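Unit 4: How a Spin-off Gets Promoted

Reading for this unit: the Entili chapter on franchise television, first half only. Bring your notes from Unit 3 on pilot orders.

1. What counts as a spin-off

A spin-off takes a character, place or family from a parent show and builds a new series on it. For this course we leave out reboots and revivals, which are covered in Unit 6. A show that only shares a network and a writer with an older hit is not a spin-off, even if the press calls it one.

2. The case: Nekthorpe and Grasance

Nekthorpe was a crime drama that ran for 66 episodes on the streaming service Wakeo. Its spin-off, Grasance, followed the younger sister after she left the city. The first season had ten episodes. Points to know for the quiz:

The parent show's lead did not return. The marketing had to say so early – fans had been guessing for months.

The cast did most of the early promotion from their own accounts. Wakeo held back the full trailer until May.

The title does not contain the parent show's name. Early posters added "From the world of Nekthorpe" in small type. Later ones dropped it.

3. Audience carryover

Carryover is the share of the parent show's viewers who watch the first episode of the new one. In the class data set, a panel of 600 Nekthorpe viewers was asked before the premiere whether they planned to watch. Nearly 26 percent said they had not heard of the new show at all. Keep intent and awareness apart in your answers. Students mix these up every term.

4. Teasers, memes and merchandise

A teaser gives a date or a face. A meme gives neither, and works only on people who already know the show. Merchandise sent out before a premiere is usually cheap to make and easy to photograph: caps, mugs, canvas totes.
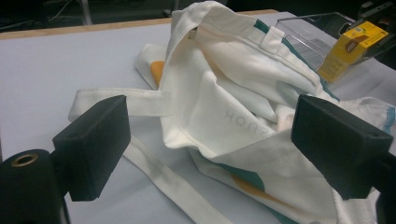

5. Assignment

Choose one spin-off from the last ten years. Write 2 pages on how its first month of promotion treated viewers of the parent show. Use at least three posts or ads as evidence and give the source for each. Plot summary should take up no more than one paragraph.

Papers are due at the start of class. Late papers lose one grade step.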